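Workshop Tips for a Student Robot Project

I help out with the after-school robotics club at Plidgate, and we spent most of June in the simulator getting our entry ready for the Brivasik challenge. The job sounds easy (an arm, a bench, a big boxy machine, things to pick up and put in the right spot) and then you try it! I kept a page of scribbles the whole way through, so these are the bits I'd pass on to any other club.

Build your bench on the screen first. We drew ours before anybody cut a board, and found out the arm's base wanted to sit much farther back than we'd planned. Moving it took two clicks. Moving a bolted one takes an afternoon and somebody's knuckles.

Save your file under a new name every time you change a position. We called everything "final" for a week and you can guess how that went. Now it's the date and a word, like "tray higher," and that's plenty.

Come down from above and to the side. If the gripper drops straight in, it loves to clip whatever stands tallest. We set a waiting point up in the air first, then a slow move the rest of the way.

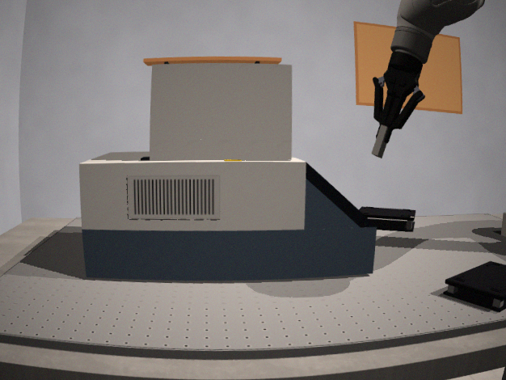
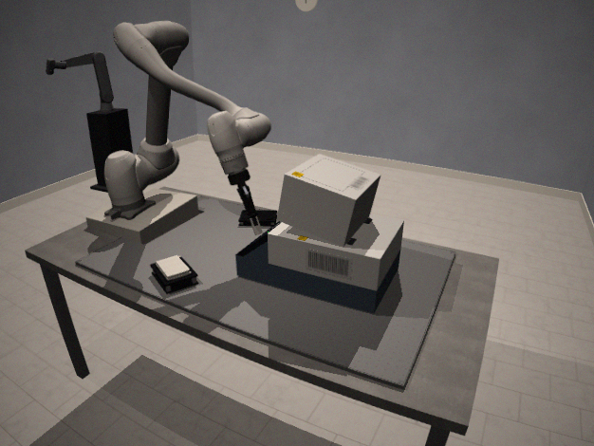 Havlíček Workshop Notes, No. 142, page 30

Look at every run from two views, please! A side view is great for height and hopeless for depth. We had a move that looked perfect from one side and missed by a hand's width from the corner of the room. Now we keep a close view and a wide one open together, and the kids argue over both, which I love.

Color helps too. Make the machine's base a different color from the housing and you'll see much sooner which part you're about to bump. Turn the shadows on if your computer can stand it, they're handy for judging how high the gripper is.

Write down your numbers on real paper. Our best run was number 737, and we only know its settings because one of the kids had them in pencil in a spiral notebook. The laptop had crashed (of course it had).

Snacks go on the other table. Crumbs in a keyboard are a pain, and a can of compressed air only does so much. A soft paintbrush gets the rest out from between the keys.

Next up is the Cliltmont meet, and I still have to find the long extension cord.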